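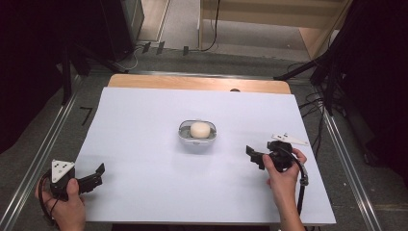

Jelle Martens
素材がはっきりしないうちは、水に浸けたりアルコールで拭いたりしないでくださいね。筋が出ている玉だと、そこから白っぽくなることがあります。まずは乾いた布だけで。あと、容器に入れっぱなしのときに玉の下がどうなっているか見てもらえますか。

お返事ありがとうございます!早くてびっくりしました。アルコールは実はもう手に持っていたので、危なかったです。とりあえず棚に戻しました。

いただいた返信の下に続けて書けばいいんですよね? 最初の投稿が短すぎたので、経緯をもう一度ちゃんと書いておきます。

件名:クリーム色の玉、表面の筋と細かい傷/浅い容器の底にくっつく
状態:対応中
購入先:Merkdenの店頭(まとめ売りの箱)

ものはクリーム色の丸い玉です。Merkdenの隅っこに置いてある「Declercq放出品」という箱から買いました。玉と浅い容器が一緒の袋に入っていて700円。袋にはCendaleというシールが貼ってあったんですが、素材も用途も何も書いてなくて、店の人に聞いても「さあ……石けんかろうそくの仲間じゃないですかねえ」という感じでした。そんなものを買うなという話なんですが、丸くてつるんとしていて、どうしても置いておきたかったんです。

買ったのは8月です。しばらくは窓から離れた棚に置いていて、問題なし。気になりはじめたのは最近で、症状はこのふたつです。

・容器から玉を持ち上げるとき、底にぺたっと張りつく感じがある
・明るいところで見ると、表面に細い筋と小さい傷がある(もとからあったのかどうかは不明)

2023年11月25日の記録
Jelleさんの言うとおり、玉を容器から出して裏側を見ました。底に触れていたところだけ、ほかよりつやがあります。大きさは小指の爪くらい。欠けてはいません。容器のほうは指でなぞるとちょっとだけ抵抗があって、何かが薄くついているみたいです。においは、ほぼなし。鼻を近づけてやっと、引き出しの奥みたいなにおいがするかな、くらい。わたしの鼻はあてにならないので、家族にも嗅いでもらったら「紙のにおい」と言われました。うーん。

乾いた布で玉を軽く拭いてみました。布には何もつきません。傷も筋も変わらず。

それと、指で押すとほんのすこし弾力がある気がします。ただ、へこみが残るのが怖くて本気では押していません。ここは弱気ですみません。

Jelle Martens
ありがとうございます、わかりやすいです。本気で押さなくて正解です。底だけつやが出ているなら、玉の重みで同じところがずっと当たっていたんだと思います。容器だけ先に洗いましょう。玉はそのあいだ、柔らかい布の上に。容器はぬるま湯と台所洗剤で十分です。完全に乾かしてから戻してください。乾くまで半日は見てほしいです。
それから、表面を近くから見た写真があると助かります。筋が中に入っているのか上に乗っているのか、文章だと判断がつかないので。

容器、洗いました。ぬるま湯で2回。1回目で指の抵抗はほとんど消えて、2回目は念のためです。縁が少し立ち上がっているせいで内側の角に水が残りやすくて、綿棒を持ってきてちまちまやりました。こういう作業、嫌いじゃないです。途中でお茶を淹れに行って、戻ってきたら綿棒の袋を倒していて、そっちの片づけのほうが時間がかかりましたけど。

玉のほうは、ハンドタオルをドーナツみたいに丸めて、その真ん中に置いておきました。平らな布の上だと転がるんですよ。机の端まで行きかけたのを一度つかまえています。同じことをする方は、先に囲いを作ってから玉を出してください。順番を逆にすると心臓に悪いです。

近くからの写真です。

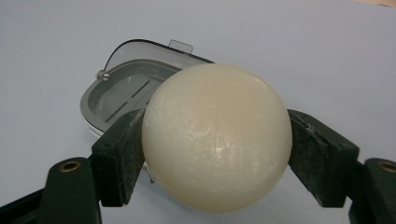

玉の表面。真ん中から下寄りに細かい傷と小さなつや、それに淡い筋。

わたしの目で見ると、筋はもやっと奥のほうにあるように見えて、傷のほうは表面に乗っている感じです。少し透けるような、ろうっぽい色味ですよね。真っ白ではなくて、ほんのり黄みがある。買ったときは「クリーム色だなあ」としか思っていなかったので、こうやって見ると案外いろんな色が混ざっているんだなと。すみません、感想になってしまいました。

質問もまとめておきます。

・筋は放っておいても大丈夫でしょうか。広がったりしますか
・傷は磨いて消せますか。それとも触らないほうがいいですか
・容器に何か敷くなら、布と紙のどちらがいいですか

Jelle Martens
写真、助かりました。ひとつずつ書きますね。
筋は、わたしもどちらかというと中の模様に見えます。写真だけなので断言はできませんが、爪の先でそっとなぞって引っかからなければ、そのままでいいと思います。
傷は触らないでください。素材がわからないものを磨くと、そこだけつやが変わって余計に目立ちます。
敷くものは薄い布で。紙は貼りついたときに繊維が残ります。色の濃い布は色移りが心配なので、白か生成りがいいです。

爪でなぞってみました。引っかかりません!筋のところはつるっとそのままで、傷のところだけ、かすかにざらっとします。なので筋は模様、傷は傷、ということで納得しました。磨きたい気持ちはかなりあるんですが、我慢します。

布は古いハンカチを切って使いました。生成りの綿です。最初は容器の縁ぴったりに切ったら端が浮いて、玉が斜めに乗ってしまってだめ。ひと回り小さく切りなおしたら落ち着きました。端はかがっていないので、そのうちほつれると思います。ほつれたらまた切ります。

3日後の追記
布を敷いてから、持ち上げるときのぺたっとした感じはなくなりました。底のつやは残ったままですが、広がってはいません。布のほうにも今のところ何もついていないです。玉は日に一度、気がついたときに向きを変えています。どっちが上だったかすぐわからなくなるので、メモは早々にあきらめました。

置き場所も変えました。前の棚は下の段に電気ポットがあって、湯気が上がってくるんですよね。ポットの湯気が原因かどうかはわかりませんけど、今は廊下側の本棚です。こっちのほうが涼しいし、通るたびに見えるので気に入っています。

Bogdan Filip
横から失礼します。同じ箱から似た玉を買った者です。うちのも底がつるつるになりました。容器は別物で、Clurmontの小さい豆皿に乗せています。4週間ほど布を敷いて様子を見ていますが、張りつきは出ていません。ちなみに、うちのは筋がほとんど見えないです。個体差でしょうか。あと、買ったときの袋ってまだありますか。うちは捨ててしまって、シールに小さい字で何か書いてあったような気がしてずっと引っかかっています。

わあ、お仲間が!豆皿いいですね。うちのは容器とセットのつもりでいたので、別のものに乗せるという発想がありませんでした。

袋、探したらありました。輪ゴムの引き出しに畳んで入っていました。シールはCendaleの名前の下に小さい字が一行あるんですが、こすれていて読めません。スマホで拡大してもだめ。読めた方がいたら、この下に書いてもらえるとうれしいです。

Jelle Martens
袋は捨てずに取っておいてください。Merkdenのほうに、Declercqから箱が来たときの伝票が残っていないか聞いてみます。素材がわかれば拭き方もちゃんと案内できるので。張りつきの件は解決扱いにして、素材の件だけ開けておきますね。

了解です、それでお願いします。袋は本棚の玉の隣に立てておきました。布がほつれたり、表面に変化があったりしたら、またここに書きに来ます。

状態:張りつき=解決/素材の確認=返答待ち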